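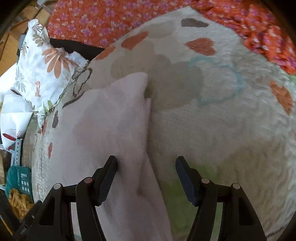
Photo : Yae Takagi / Nendum

Rechercher sur le site OK

Cherchons personnes pour plier du linge – atelier Nendum, Clernport

On cherche encore du monde pour mai. Pliage, tri, lits à faire. Pas besoin d'expérience, vraiment pas. Si vous savez plier un drap-housse tout seul tant mieux, sinon on s'en fiche un peu, c'est même plus intéressant pour nous.

Le projet : Nendum prépare un guide pratique du linge de maison, textes et photos, avec des gestes de gens ordinaires. Comment vous pliez un tissu fin posé sur un lit, par quel bout vous commencez, ce que vous faites du coin qui glisse. Les tissus fins surtout, genre l'étoffe rose pâle sur le couvre-lit à cœurs. Ça se froisse, ça laisse deviner les motifs en dessous, et chacun a sa méthode. On veut voir la vôtre.

Ce que vous ferez :
– plier, déplier, replier (oui, plusieurs fois la même pièce)
– faire un lit complet, couvre-lit matelassé compris
– trier une pile mélangée : taies, draps, torchons, foulards
– dire à voix haute ce qui vous agace, on prend des notes

Séance de 100 minutes, pause comprise. Thé, café, biscuits. Une seule séance par personne pour l'instant, on verra après si on rappele certains.

Indemnité : 22 euros la séance, plus le ticket de bus si vous venez de Clernport même. Pour les autres communes voir avec Natsumi Oda avant, pas après svp. Virement dans le mois, apportez un RIB.

Qui : adultes, tous âges. On a déjà pas mal d'étudiants, donc retraités, parents, gens qui ont bossé en hôtellerie ou en blanchisserie, écrivez-nous en priorité. Gauchers très bienvenus, il nous en manque. Allergie aux lessives parfumées : dites-le à l'inscription, on relave sans parfum.

Il faut pouvoir rester debout une bonne demi-heure et se pencher au-dessus d'un lit. Tabouret possible pour le tri.

Au total on vise environ 80 participants. Les inscriptions se font dans l'ordre d'arrivée des messages, liste d'attente ensuite.

Où : salle Yoshida, premier étage, entrée par la cour. L'ascenseur marche mais il est lent. Sonnez à Nuvgate, pas à Nendum, notre sonnette est morte.

Pour s'inscrire : un message à Reiko Ueda avec nom, prénom, téléphone, vos créneaux (matin, après-midi ou début de soirée) et si vous êtes droitier ou gaucher. Pas de CV !! Adresse et numéro sur la feuille affichée à l'acceuil, ou répondez directement à cette annonce. Date limite 24 mai.

Photos : on cadre les mains et le linge, pas les visages. Formulaire d'accord à signer en arrivant, lisez-le, il fait une page. Si vous ne voulez pas être photographié du tout c'est possible aussi, cochez la case du bas.

À apporter : rien, sauf si vous avez chez vous une pièce pénible à plier (housse de couette king size, nappe ronde, voilage). Là on est preneurs. Étiquetez à votre nom, vous repartez avec.

Bagues et bracelets à enlever pour les tissus fins, il y a une coupelle à l'entrée de la salle.

Questions sur l'indemnité – Natsumi Oda. Pour tout le reste, Reiko. Réponse sous deux jours en principe, relancez sinon.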